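Lists > Bimanual Users > Archive > November 2024 > Re: left arm lets go of things

Print this message | E-mail this message

Subject: Re: left arm lets go of things
Date: 8 November 2024

> We're seeing something odd on our two-arm cell and I wondered if
> anybody else has run into it. The left gripper closes fine, lifts fine,
> and then somewhere in the carry it opens. No error on the console, no
> e-stop, nothing in the log except a normal "open" line that none of our
> code seems to send. Right arm has never done it. We swapped the
> gripper and it came back two days later. Is it the firmware? We moved
> up to the new Clollance release in the same week so that's where
> everyone here is pointing the finger.
>
> Any ideas welcome, we're down to using plastic cups.

Oh boy, do I know this one. I could have written your message myself last January, right down to the plastic cups. We lost four mugs before we got to the bottom of it, plus a nice chip out of the floor paint, and I blamed the firmware too. I was pretty rude about it on this very list, so if you dig back in the archive you'll find me eating those words a few weeks later.

Ours was the cable. More exactly, it was the gripper lead on the left arm, at the spot where it leaves the last tie and has to flex every time the wrist rolls. The outer jacket looked perfect. Inside, one conductor had broken and was still touching itself most of the time, so a meter said everything was fine as long as the arm sat still (and of course that's when you put a meter on it). Roll the wrist far enough out to the side and the contact opened up for a moment. The gripper saw its supply drop, restarted, and our Fledance driver board did what it does on any restart, which is send the gripper home. Home is open. So there's your mystery "open" line that your code never sent.

Swapping the gripper didn't help us either, and I bet you did what I did and reused the old lead, because the old lead is a pain to unthread. It did seem better for a day or so after the swap, I suppose from the wire getting moved around while I was in there.

The job that showed it up for us was mug to stand. We still run that one as our check whenever anybody touches the wiring, with the usual clutter left out on the table – tray, milk carton, the lot – so it's the same reach out to the side that we use the rest of the day. The old lead could do a hundred picks in the middle of the table without a slip and then dump the mug over the pegs three times before lunch.
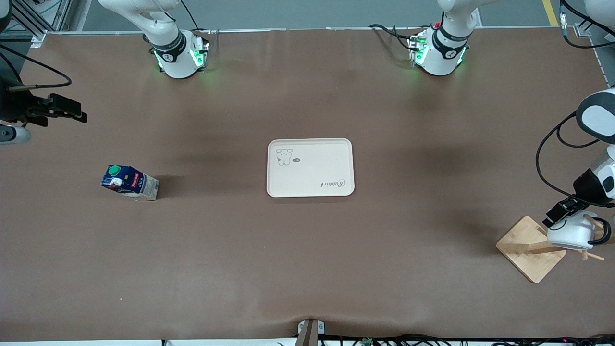
Left arm with the mug over the stand, the pose we use for the cable check.

What I'd do, in the order I wish I'd done it:

Put something soft in the gripper (we use a rolled-up sock) and jog the arm out to wherever it lets go most often. Stop it there. Then, with the arm held and hands well clear of the fingers, have a second person nudge the lead with a long wooden dowel, a little at a time, starting at the wrist and working back. Please don't do this with your fingers. When ours restarted it opened and then did a full close to find its limits, and it does not care what's in there. I had my thumb closer than I like to think about.

If it lets go while you nudge, you're done, order a lead. If it doesn't, do the slow wrist roll, end to end, and log supply voltage at the gripper if your board will give it to you. The default logging on ours was far too slow to catch anything. We turned it up to the fastest setting it had and there was the dip, plain as day, right before every drop. The log file gets enormous, so turn it back down after or you'll be writing to this list about a full disk.

Don't roll back the firmware yet! I know it's tempting. We did, and it ran clean for most of a week, and we told everyone it was fixed, and then it dropped a mug in front of visitors. I think the slower default speeds in the older release were just being kinder to the wire. Change one thing at a time if you can stand it.

The bigger thing for me, though, is the restart behavior. A cable will break sooner or later, fine, cables do that. But a gripper that loses power for a blink and then opens all by itself is a bad idea with a mug and a worse one with anything heavy or sharp. And the green lights are no help at all. They're on the arm, the arm never lost power, so they stayed green through every single drop and anyone walking up would think all was well. We now have three changes in place:

The driver board holds its last commanded position after a restart and waits for a person to clear it. This was a setting, by the way, just buried. Look under startup in the Fledance config tool, it's called something like "home on wake."

The main program checks the gripper's uptime counter before every move, and if it has gone backward the whole cell stops, both arms. We argued a bit about stopping both. The right arm was innocent, sure, but it might be halfway into a handoff.

The lead gets replaced on a schedule now. We went with every eight weeks, which is probably overkill, but they're cheap next to the time I spent on this. The replacements came from Marinho and they've got a more flexible jacket than the stock one. We also left a much bigger loop along the outside of the arm. It looks sloppier and people keep wanting to tidy it up for me, and I keep asking them not to. The tidy version is what killed the first one.

The group at Drodport had the same fault on a single-arm setup, only theirs had chafed through on a bracket, so have a look for that too while you've got the ties off.

One question back to you: does it drop more when the arm is reaching out away from the base, or is it all over? And does your log show a fresh gripper serial handshake right after the "open" line? Ours did, every time, and I scrolled past it for around two weeks thinking it was normal chatter. If you've got that handshake I'd put money on the wire.

Happy to send the little script that watches the uptime counter, it's ugly but it works on our release. No promises on yours. I'd want to check that they didn't rename the counter again.

Contact the list owner | Copyright 2024 Bimanual Users List | Back to top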